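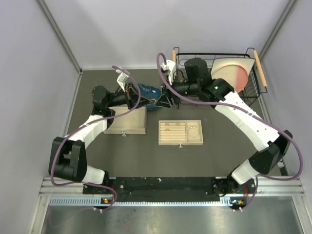
Figure 1. Four holders on one surface: bag, compartment tray, latched box, wire rack with plate.

Household Objects and Storage
Session 7: Holders and What They Hold
Handout, 12 November 2019
Instructor: Zuzana Jireš. Lab sections: Tae-yang Kwak, Radomír Kollár

1. Scope

Session 6 dealt with furniture and fixed storage. Today covers movable holders, meaning any object whose main job is to contain, support or separate other objects and which can be picked up and moved with its contents. Lids and seals are covered only as far as the lab needs them. The full treatment is in Chapter 5 of the Havlíček reader.

2. Terms

Holder: the object doing the containing or supporting.
Load: whatever is in or on the holder.
Mouth: the opening through which the load goes in and out.
Closure: a part that blocks the mouth or keeps it blocked. A lid is a closure. A latch is a closure that works on another closure.
Divider: a wall inside the holder that separates one part of the load from another.
Seat: the place where a single item rests in a repeatable position.

Students mix up divider and seat every year. A divider keeps things apart and says little about how they lie. A seat fixes the position of one item. A drawer insert for cutlery has dividers. An egg carton has seats.

3. Rigid and flexible holders

A rigid holder keeps its shape when empty. Its volume can be measured once and written down. A flexible holder takes its shape from the load, from the surface under it and from whatever is gripping it. The blue plastic bag in Figure 1 is crumpled, and its outline gives no useful estimate of capacity. The usual practice is to record a flat size (width by height, with the bag pressed flat) and, separately, a filled volume.

The mouth of a flexible holder is also part of the problem. On a box the mouth stays where it was made. On a bag it has to be found, opened and held open while the load goes in. This takes two points of contact at least, or one point of contact and a fixed support such as a hook or the rim of a bin. Task sheets should list opening as a step of its own.

4. Open holders with supports

Wire racks sit at one end of the range. They have almost no walls, and the load is visible and reachable from several sides. The round plate in the rack in Figure 1 leans. Leaning takes up less floor area than lying flat, and both faces of the plate are exposed to air. The cost is stability: a leaning plate depends on friction and on the spacing of the wires.

The plate is two-toned, cream on one side and pink-red on the other. For the inventory, record it as one item with two colors. Do not enter a dominant color unless one color clearly covers more of the surface.

Handles belong to the holder and are not counted as separate items. The rack has a wooden handle on its left end and another on its right. Handles at opposite ends suggest a two-handed lift with the rack kept level — note this in the handling column and leave the weight blank until it has been measured.

5. Divided holders

The shallow wooden tray is the main example for this session. It combines three features that should be recorded separately:

Compartments. These are areas set off by dividers. The right compartment holds a round clear dish. The dish is a holder inside a holder, and it gets its own line in the inventory, indented under the tray.

Slots. The left part is ribbed, with parallel slots, and two small wooden pieces are in it. Parallel slots are seats of the open type: they fix an item across the ribs but may let it slide along them.

Knob. A small metal knob is fixed to the front edge. Record the part and its position. Whether it is there for pulling is a question of function and goes under Remarks.

Depth matters more than area for trays of this kind. In a shallow compartment, tall items can be lifted out directly but will also tip. The rule used in this course is that an item standing more than twice the wall height is unsupported.

6. Closed holders

The beige wooden box to the left of the tray is closed, with a small metal latch on its front face. The load of a closed holder is recorded as "unknown", never as "none". The Kaushik inventory lost 140 entries in September through this mistake and had to be checked again by hand.

For a latched box the sequence is: steady the body, release the latch, raise the lid, reach in. If the lid is not hinged, add a step for setting it down, and name the place.

7. Lab task

Work in pairs. Each pair receives one set from the Gradon cabinet.

a) Sort the holders into rigid and flexible. Then mark each one open or closed as found.
b) For every divided holder, draw a plan view and label dividers and seats.
c) Choose one item and write the steps for moving it from its present holder to another. Use up to 100 words. One action per line.
d) Exchange sheets with another pair and carry out their steps exactly as written. Mark each line where you had to guess.

Sheets go to Radomír Kollár at the end of the lab. Part d) is returned to the pair that wrote the steps.

8. Reading

Havlíček reader, Chapter 5, sections on closures and nested holders.
Žofie Brabec, course notes on flexible packaging (Plumex folder, second file).

Calipers are signed out at the desk. Bring your own ruler for the plan views.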